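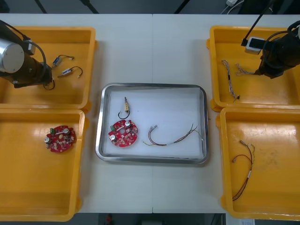

tverrall wrote:
Osamu Hosoda's advice was always to solder the capacitors last, and I still think he's right. On a 400 mm round speaker build the leads get knocked every time the board goes over.

Starnstead wrote:
Disagree. Fit them before the terminal block. The block is taller on most layouts and keeps the board level when you flip it.

tverrall wrote:
Depends on the layout. On the Flirnero crossover the caps are the tall part by 3 mm or so.

palma_k wrote:
Neither of you has answered the original question, which was hum at idle. Mine had it on Tuesday with the volume at zero. Steps I followed:

1. Disconnect the input leads at the amp end and short the input. If the hum stays, it's supply or grounding.

2. Twist the supply pair along its full length. Blue and white here. Keep it off the signal run.

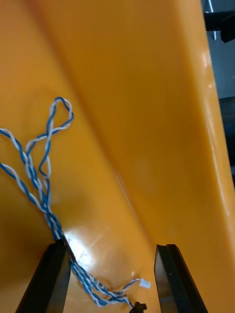 3. Move the signal ground to a single point at the terminal block. Measure again.

4. Check the ripple with a scope. I had 300 mV before and 19 mV after.

Starnstead wrote:
Step 2 does very little at 50 Hz in my experience. I'd credit step 3 for nearly all of that drop. Did you measure between them?

palma_k wrote:
No. Fair point. I'll undo the twist and measure again on the weekend.

zumo_bench wrote:
Twisting does reduce loop area, so it isn't nothing. Colour coding matters more when you come back in a year to service it.

tverrall wrote:
Post both numbers when you have them, and the load you used.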